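Workplace automation at the Jitlow linen service

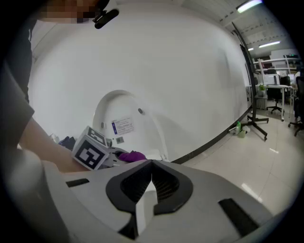 The Jitlow linen service is a textile handling business in Stodcombe that began bringing automation into its sorting and folding work in stages. It had long relied on people standing at tables for a whole shift, and the first thing to change was the kind of job on offer. Folding is still learned from human hands, and so part of the working day now goes to demonstrating it with hand-held grippers, whose ribbed, V-shaped jaws come down to a narrow notch. A crumpled purple cloth on a white surface is ordinary material for this sort of work, and a coded cube sits on top of the second gripper close by.

The system that learns from these sessions, known as Ciker, was supplied by the engineering firm Ebihara and went into daily use one September. It takes the plain, flat pieces – hand towels, napkins, pillowcases – and handles 2870 of them in a day, compared with 1505 folded by hand before. Fitted sheets and anything with buttons or straps still go to the tables.

Of the 17 people in the folding room, two moved over to demonstration work full time and the others take turns at it. Many have spoken kindly of the chance to sit down for part of the day, and of sore shoulders that bother them less, although some of the older hands miss the talk across the tables and find the demonstrations slow and a little lonely. Pay for demonstration hours was at first the same as for folding, and was raised after the staff asked for it.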